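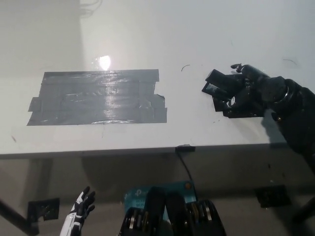
On 1 December 2025, a list member wrote:

We are a returns and repacking shop a good bit smaller than Wisum and our owner has come back from a visit somewhere very excited about putting a robot with two hands on one of the packing benches. I have been asked to find out what the people on the floor think of it at places that have one already. I don't need the brochure, I have the brochure. What I want to know is what happened to the jobs, what happened to the breaks, whether people got moved around against their will, and whether anyone who was there before would want to go back. Also does it slow the rest of the line down. If it is easier to answer off list that is fine, but I suspect I am not the only one being asked this.

Hello, and hello to everyone else who has been quiet since the fall. You are not the only one being asked, I have had two private notes on the same subject, so I am going to answer on the list and then I only have to type it once. Get a coffee, I have never managed to write a short one of these.

For those who don't know us, Wisum takes in returned small electronics, mostly network stuff and the odds and ends that come with it, checks that everything is there, puts it back in a box if the box is any good and in a new one if it isn't, and sends it on. I have been on the benches a long time and for the last few years I have been the lead for the small goods corner, which is 8 of us when everybody is in. The robot came in March and it has the white table nearest the wall. It came from Mavasura, and the software that tells it which job it is on is called Brirnotia, which we all pronounce differently.

The picture at the top is from its own point of view, looking down at the table. It has its right hand on something flat and black and the left one is up by the near edge, next to a TP-Link box. I put it first so that anybody who has only seen the sales video can see how plain the work is. A table, a thing in the hand, a box. I think people imagine a great deal more going on.

So, jobs first, as that is what people lie awake over. Nobody in our corner was let go. I want to be careful how I say that, because I know it reads like something from a poster. One person retired over the summer, as she had been planning to for a long time, and her place was not filled until the fall, and there was a stretch in between when the rest of us looked at each other and wondered if that was how it was going to be done. Then the opening did go up, and it was filled, but the description had changed. It used to say repacking. Now it says repacking and bench support, and bench support means you are the one who goes over when the robot stops. If you are going to ask your owner one question, ask him what happens when someone leaves. Ask for it in writing too. We asked for it in writing about four months later than we should have.

Then the moving around. This was the part that went badly at first and I will take my share of the blame for it. The table it was given was a good table. It has the best light in the building and it is out of the draft from the dock door, and the person who had worked there for years was told on a morning that she would be working somewhere else by the afternoon. She was very decent about it, but it was not a decent thing to do, and people were sore on her behalf for weeks. Some of them would not so much as look in that direction. I should have said something before it was bolted down and I didn't, I was too busy reading the manual. In the end she got first pick of the other tables and a proper lamp, and things got easier after that. If you can put yours at a table that nobody loves, do.

Breaks. We used to take them together, the whole corner, and just leave everything where it lay. When the robot arrived somebody upstairs had the idea that it should never stand idle, so one of us had to stay behind at each break to watch it. You can imagine. It doesn't sound like much, one person for a quarter of an hour, but it meant we were never all at the same table in the break room, and I noticed that people stopped bringing in cake. I mean that quite seriously – the cake was how I knew. We put up with it until the middle of the summer and then I went and asked, and it turned out to be a thing no one was very attached to. Now it stops when we stop. I would get that agreed on the first day.

What the work is like now. In a good week our corner sends out 2150 pieces, and the robot's part in that is small. It handles single items, one at a time, the kind that always come in the same shape: pick it up, show both sides to the camera, put it down or put it in the box. It is slower than any of us. The newest person we have is faster by the end of her first day. It makes up a little of that by not minding, so the long dull runs go to it, and I will be truthful and say that I do not miss them. When we get a pallet with the same adapter over and over, I used to go home with my wrists aching and my head full of adapters. There was one run of 199 of the same thing that it worked through while I did a mixed crate beside it, which is the kind of work I like, where you have to look at a heap of stuff and figure out what belongs to what.

But there is a catch in that, and one of our older hands put it better than I can. She said the dull runs were where she rested. You could put your hands on one of those and talk to your neighbor, or think about your supper, and then you were fresh for the hard crates. Now the hard crates come one after another. We all felt it by the early summer and none of us could put a name to it until she did. So we rotate. Everybody gets a turn on an easy run every day, even if the robot could do it, and it goes on the board so it doesn't get forgotten when we're busy. The office didn't love this. I told them to look at the mistakes on the mixed crates before and after, and they did look, and I haven't heard any more about it.

Does it slow the line down? At first, yes, and more than we were told. Every time it stopped, whoever was closest would drop what they were doing and go over, and usually three others would go along to see. Cables are hard for it. Anything shiny can be hard for it too, and our overhead lights are bright and that table top shows every bit of glare. The plastic bags with the little holes in them are the worst, we gave up on those and do them by hand. What helped was having one person a shift who answers to it, and the rest of us staying put. That person gets a slightly higher rate for the shift. It isn't a lot, but it was the principle of it, and I would dig my heels in over this if I were you, because it is extra work and it takes a bit of learning, and if it isn't paid from the start it will never be paid.

About the learning. Mavasura sent someone for 2 days, who was very pleasant and knew a great deal, and who talked mostly to our supervisor. The people who were going to stand next to the thing got the last hour. Ask for it the other way around. And ask that everyone gets shown, including the ones who say they don't want anything to do with it. I had one who told me flat out she would never touch it, and she is now the best of us at getting it going again. She listens to it the way my father used to listen to the car.

There is also the matter of the cameras. It has to see to do its work, and so it sees the table, and if you reach across the table it sees your hands. People wanted to know who looks at that and for how long it is kept, and they were right to want to know. It took the office a while to give us a straight answer. We have it on a sheet pinned up by the time clock now, what is kept and who can open it, and that it can't be used for judging how fast a person works. I can type out the wording and send it to you, I don't think they'd mind.

Would anyone want to go back? I asked at break yesterday, since you had asked so nicely. Most said no, a couple said they'd go back to the first table arrangement but keep the robot, and one said she'd like to go back to before the new coffee machine, and could I pass that on. I'd say no myself, but I'd have said yes in April.

I know Forsberg were looking at the same model for their spring intake, so if anyone from there is still reading, please jump in, I would be curious how you handled the rotation and whether you kept your breaks. We are open to visitors too, if you can come on an ordinary working day and don't mind standing. You'd be better off hearing it from the others than from me, and they will tell you things I've forgotten.

One more thing and then I'll let you go. Whatever gets decided at your place, try to have somebody from the benches in the room before the order is signed. We came in after, and nearly everything I've written here is something we had to go back and fix.

Warm wishes from the small goods corner,
Bench lead, Wisum

PS. The sheet about the cameras is two pages, so tell me if you want it as a file or pasted into a message. The last time I sent a file to this list it bounced for half of you.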